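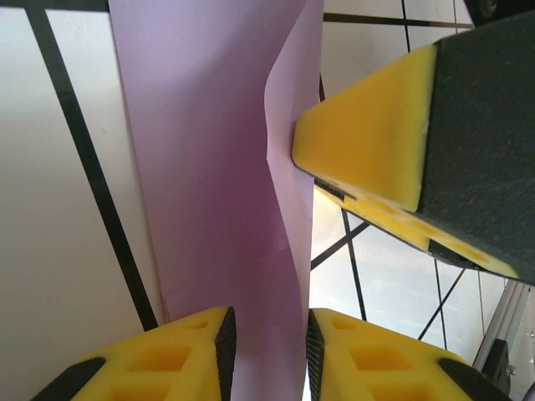

How early must the house team be in the theater before an improv show?
The house team comes at 5:30 pm, ninety minutes before doors, and the checklist must be signed before any audience member enters.

Fandcombe Theater, pre-show safety check
Show: Peixoto, a long-form improv comedy in two acts
Filled in by: Marcelino Villanueva, house manager

1. Exit doors, left and right: OK. Left door is heavy but opens fully.
2. Exit signs lit: OK.
3. Aisles free: NOT OK at first check. Two coats and a music stand were in the center aisle. Removed, checked again, OK.
4. Seats: 44 on the floor, all fixed. Seat 9 has a loose arm. I put tape on it and we do not sell this seat until it is repaired.

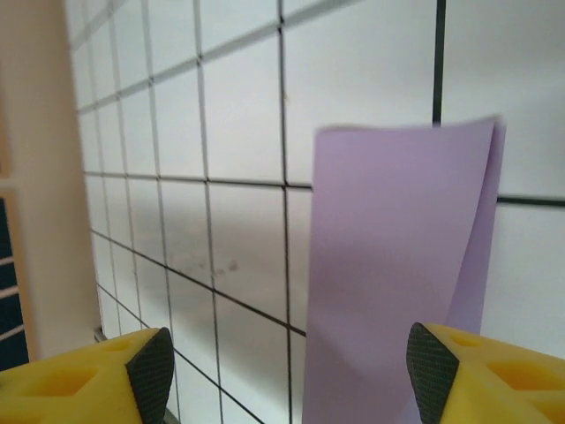 5. Stage floor: OK, swept and dry. The actors in this show run a lot and fall on purpose, so please look also for small screws near the back wall.
6. Chairs used by the actors: one is weak in the left leg. Taken away. The cast was informed and they will play with three.
7. Lights over stage: safety cables present on all. The lamp from Zerkeck was hot to the touch after the rehearsal, please wait before you move it.
8. Fire extinguishers: OK, last service in May.
9. Fog machine: not used in this show.
10. Cables at the piano: covered with mat. One corner of the mat comes up. Taped.
11. First aid box: bandages missing. I ordered more, until then use the box in the office.

Comment for the next manager: item 3 was also wrong last time. Please speak with the cast before the warm-up and show them where the coats must go.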